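Tea, dice and the long way round: an afternoon with Reginald Abernathy

By the time I find the right gate in Poulain Street, Reginald Abernathy has already put the kettle on twice and let it go off the boil twice, and he tells me so cheerfully through the flyscreen before I've had the chance to say sorry. I had gone to the wrong end of the street (the numbers in this part of Brumberg start again after the creek, which I might have remembered from living here as a girl) and had spent a good ten minutes admiring somebody else's hydrangeas.

"Everyone does that," he says. "I should put it in the directions. But then I've been told all my life that I can't write directions, so perhaps it's fitting."

He is being modest, or teasing. Abernathy has been writing directions for a living, or for part of a living, for most of his grown-up life. He designs board games. If you grew up in a house with a games cupboard, there's a fair chance you have played Vakden, the one with the ferries and the fog, and a slightly smaller chance that you finished it. I confess that in our house we never did. My brother used to sink all the ferries on purpose and then go outside to kick the footy.

"That's a perfectly good way to play it," Abernathy says, and he seems to mean it. "I had a letter once from a family who only used it for the map. They'd make up stories about the harbours. I thought that was lovely. I was a bit jealous I hadn't thought of selling just the map."

We sit in the back room, where the afternoon sun comes in across a pair of armchairs and a wall of shelves. The games on the shelves, he explains, are mostly other people's. He counted them last September when the insurance people asked, and the total came to 138, which surprised him, as he'd been telling his daughter it was under a hundred. His own are in a wardrobe in the spare room with the good blankets. He doesn't much like looking at them. He sees the mistakes.

What sort of mistakes, I ask, and that is the last question I need to ask for quite some time.

"Well, take Vakden. The rule book was 24 pages. Twenty-four! For a family game! And I was proud of it, that's the awful part, I thought it was very thorough. I'd covered everything. What if two ferries arrive together, what if the fog rolls over a ferry that's already tied up, what if someone has to leave early for the dentist. And people would open the box on Christmas Day with half a plum pudding inside them and see that, and shut the lid again. I don't blame them. I'd have shut the lid."

He pours the tea, which is very strong, and goes looking for the biscuits, still talking from the kitchen. The first print run was 3,860 boxes. It was an odd sort of number, he says, and it came about simply by working out how many lids could be cut from the cardboard the printer had on hand. He packed a good share of them himself with his wife, Jean, on trestle tables in the church hall, and for weeks afterwards they would find little ferries in the car, in coat pockets, in the bottom of the nappy bag.

"Jean said if we ever did it again I was to design a game with nothing in it," he says, coming back with a plate of Anzacs. "Just a box. She'd pack that."

What he did instead was take things out. It took him years. The new game, Pritia, has its rules printed on one side of a card, and nearly everything in it is decided by two dice and by what the person sitting opposite you is prepared to promise. You roll, you look at what you've got, and then you bargain. You might offer a neighbour your high number in return for a favour later on. Whether you then do the favour is between you and your conscience. I played a round with him before I left and was done out of a great deal of imaginary barley by a man who'd just given me his last biscuit.

I ask whether he minds that so much of it comes down to luck. There is a school of thought among people who are serious about games (and some of them are very serious indeed) that dice are a bit of a cheat, that a well-made game ought to reward the better player and leave nothing to chance. He has been hearing that one since he was a young man and he has plainly given it a lot of thought, because he puts down his cup to answer.

"Luck is the thing that lets your grandmother beat you," he says. "Or lets a seven-year-old beat you. And they have to be able to, or they won't sit down a second time, and why should they? I love chess. I've played chess with the same fellow for years and he always wins, and we're both very fond of each other, but I wouldn't call it a party. With dice, everybody at the table leans in. Even the person coming last. Especially them! They've got the most to hope for." 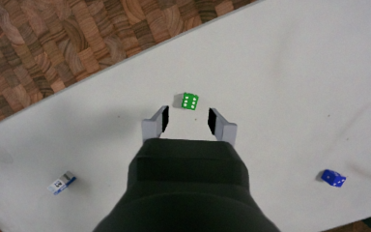 Marguerite doesn't agree with a word of it, and told me as much over the phone a few days afterwards. She has played Pritia more often than she can remember and thinks the dice are the weakest part of it. To her mind the bargaining is what people come back for, and if Reg had any sense he would hand everybody the same numbers to begin with and let them argue it out from there. She said she had told him so many times, that he always nodded very politely, and that he never changed a thing. She also said to ask him about the barley.

I did ask him about the barley. It used to be sheep. In the first version of Pritia, the players were all graziers with neighbouring paddocks, and he had got quite a long way along with it before it dawned on him that people grew attached to the sheep. They gave them names. They wouldn't trade them. One evening's play came to a complete standstill over a ewe called Doreen, and he went home and crossed out "sheep" wherever it appeared and wrote in "barley", and after that the game went along nicely.

"You can't love barley," he says. "Not in the same way. I was sorry to lose the sheep, though. I still think about putting them in something else, where it's meant to be hard to give them up. That might be the whole game, you know. You've got your animals and you have to decide. Though it might be too sad for after dinner."

A good many of his stories go like this, starting in one place and ending up three paddocks over, and I came home with a notebook full of things that I can't fit in here. There was the cousin who thought every game should have a horse in it. There was the holiday at the coast when it rained the entire time and he and Jean played cribbage until the pegs wore loose, and he began to wonder why a game that old still felt so fresh at breakfast. He has a theory about this, to do with the board. A cribbage board shows you how far you've come as well as how far you have to go, and he thinks that's a great comfort on a wet day.

Jean died four years ago. He mentions it himself, quite easily, while he's looking for a pencil. She was his first player for everything, and a hard one to please. She'd never tell him that a game was bad. She would just say that she might go and see to the washing, and he'd know. For a long while after she was gone he didn't make anything at all, and then one night he found he was at the table with a bit of card, moving things about, and hours had gone by.

"I still do it," he says. "I'll get to a part and think, this is where she'd go and see to the washing. And I take it out. Most of what's good about Pritia is from that, if I'm truthful. It's all the places where she'd have stayed put."

I ask him who he plays with now. His daughter, when she visits, and the grandchildren, who are ruthless. There's a group that meets at the library on Thursdays, where he goes along and tries not to let on that he made the thing they're playing, with mixed results. He likes to sit a little off to one side and listen. He says you can learn far more from the sound of a table than from anything people tell you later. If it goes quiet, that might be thinking or it might be boredom, and you have to know which. Laughing is good. Groaning is even better.

And what about people who say they don't like games? I had to ask, being married to one. He thinks most of them were made to play something they hated when they were small, by somebody who cared too much about winning. His advice is to leave the box on the table with the lid off and get on with making the dinner, and never, ever to read the rules aloud.

"Just start," he says. "Give them the dice and say, have a roll. Hardly anyone will turn down a roll. Then tell them what it means, and then it's the next person's go, and off you trot. You can sort out the fine print next time."

It was getting on for five when we finished, and he walked me out to the gate and pointed me the right way along Poulain Street, past the creek. He had pressed a copy of Pritia on me, wrapped in a bread bag in case it rained. We've played it every night since, my husband included. He has so far promised me eleven favours and done me one of them.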